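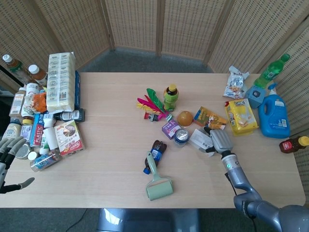 October, Monday. Chickpea flatbread, batch on the deck oven

Purpose: fix the rest time and the pan load for the chickpea flatbread before the recipe goes to Trurness. Last week's sheet had the rest as "overnight," and everyone reads that differently. Also wanted to see whether the new flour from Gevach takes the same water as the old sack.

Start 7:10 a.m. with batter mixed by Damián the evening before, finished 11:10 p.m. That makes the rest 8 hours, covered, on the counter. Room was on the cool side when I came in. No thermometer reading from overnight, the logger had not been started. Write the start time on the lid next time.

Formula as mixed:
Chickpea flour (Gevach, fine) 1000 g
Water 3000 g
Olive oil 180 g
Salt 24 g

Flour sifted twice. Half the water in first, whisked to a paste, then the rest in a stream. Salt went in at the start. Oil held back until morning. Damián's note says no lumps at the end of mixing, and I found none when I stirred it, but there was a dense layer on the bottom that took a good minute with the flat paddle to bring up. Foam on top skimmed and thrown out. I did not weigh the foam.

Smell: beany, slightly sour. Less sour than the batch that sat until lunch last week. Mostafa Kabbaj tasted raw batter on a spoon and called the salt correct. I do not taste this one raw.

Oven: Van Rooij deck, top and bottom both set to 305 C. Display reached set point at 7:50. Gave it another half hour for the stone. Left rear corner still runs hotter than the rest, same as every entry since spring. Service has been asked for twice.

Pans: 8 blue steel rounds, oiled, preheated in the oven, two loads of four. The fourth pan in each load has to go in the left rear.

Load 1. Batter poured at 220 g per pan, stirring the tub before each pour. Pans came out for pouring one at a time. Door open too long, display dropped to 281 and took most of the bake to come back. Bake 11 minutes. Tops pale, set through, edges released clean. Left rear pan was the only one with proper dark spots. Crumb custardy in the middle, which is right, but the top skin was soft and peeled off on the knife. Mostafa would not serve it. Agreed.

Load 2. Same weight. This time the pans stayed on the stone and I poured from the long ladle with the door held at half. Display went to 296. Bake 11 minutes again so the loads could be compared. Three pans good: brown blisters on top, crisp rim, soft middle. Left rear overdone at the rim, bitter on that side, middle still fine. Rotate that pan at six minutes.

So the soft skin in load 1 was lost heat and had nothing to do with the flour or the rest. I had been ready to blame the flour.

Thickness. Measured at the center after ten minutes of cooling. Load 1 between 6 and 7 mm. Load 2 all close to 6 mm. The last pan of load 1 was the thick one, and I suspect the stirring got lazy there and it picked up heavier batter from the bottom of the tub. Pour from a smaller jug, refilled and stirred, if this goes to a kitchen with only one person on the oven.

Flour. The Gevach sack drinks slightly more water than the old one. Batter coated the ladle and ran off in a sheet; the old flour gave something closer to thin cream. The baked result did not suffer. Not changing the water yet. If the next sack is the same, go up 60 g and record it on the sheet as a change, not in pencil in the margin.

Oil. Stirred in just before pouring it floats back up within a few minutes. Damián Sepúlveda thinks it should go in with the water the night before. Older entries are split on this. Has to be tested side by side from one mixed tub, or it tells us nothing.

Seasoning on top. Two pans from load 2 got black pepper straight out of the oven, one got pepper and chopped rosemary. Rosemary added raw at the end is too woody. If we want it, it goes in the hot oil in the pan before the batter. Pepper stays. Coarse grind, setting 4 on the small mill.

Holding. Kept two flatbreads from load 2 on a rack, uncovered, and two wrapped in a towel. After 40 minutes the rack pair were still crisp at the rim and cold in the middle. The wrapped pair had gone limp all over. Three minutes back in the oven fixed the rack pair completely. The wrapped pair stayed leathery. Trurness wants to hold for an hour before lunch, so: rack, no cover, reheat to order. Send them the reheat time with the recipe.

For the sheet:
Rest: 8 hours, written as hours. Take out "overnight."
Oven: 305 C both decks, half hour on the stone after set point.
Pour in the oven, door at half.
220 g per pan.
Bake 11 minutes, turn the left rear pan at six.

Open:
Oil timing, split tub. Damián to mix Wednesday evening.
Shorter rest. Rorkdale has asked for a same-day version, four hours if it can be done. I expect more raw bean taste but have no data.
Fan oven at 250 C, for sites with no deck. Mostafa has the pans for it.
Left rear corner. Ask service again.

Leftover batter, a little over one liter, in the walk-in, bottom shelf, labeled. Use it for fritters or discard by tomorrow night. Pans wiped and oiled, not washed. Please do not wash them.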